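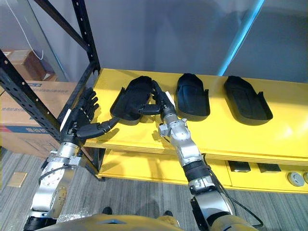 Akell shoe trays, black, set of three
Review by Nomvula Cele, 2019-08-24

I bought these trays for the work room of our small shop, where we prepare shoes before they go to the customers. Before, we put every pair directly on the table, and the yellow surface got marks from the soles. I wanted something simple which holds one shoe and keeps the dirt in one place.

The Akell tray is shaped like a shallow slipper. It has a raised rim and a round toe, and the color is matte black. I paid 21 dollars for the set. I had also looked at the trays from Motaung, but they are square and take more space.

The first thing I liked is the rim. It is easy to take hold of, also when I wear gloves, and the tray does not bend when I lift it from one side. The matte surface does not show fingerprints. Dust it does show, so I wipe the trays every evening with a damp cloth.

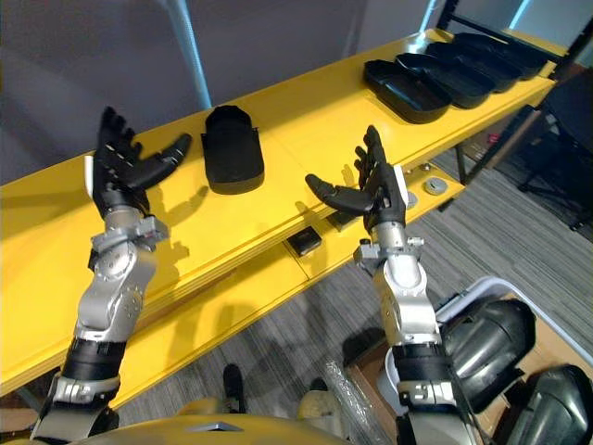 On a long table I prefer to leave a little space between the trays, so that a hand can go in from the side. When I put them too close, I push the next one by mistake. The yellow is very good for this work, by the way. Black trays on a yellow top are easy to find, and I can see at once if one is standing crooked. At home I have a dark brown table and there it is more difficult.

Now the things I liked less. The bottom is smooth and the tray slides if you touch it quickly. I put small rubber dots under mine (a packet of 20 from Demholm) and the problem is mostly gone. Also, the size is made for a medium shoe. My test shoe, which is 245 millimeters long, fits well, but my husband's winter boots do not fit at all, and I did not find a bigger size in the store. The trays also do not stack nicely. They stay one on the other, but they lean.

Delivery was slow but the packing was good, with paper between the trays. I have used them for 60 days now and the rims have no cracks.

I give four stars from five. If Akell makes a larger one with a rough bottom, I will buy it for the boots.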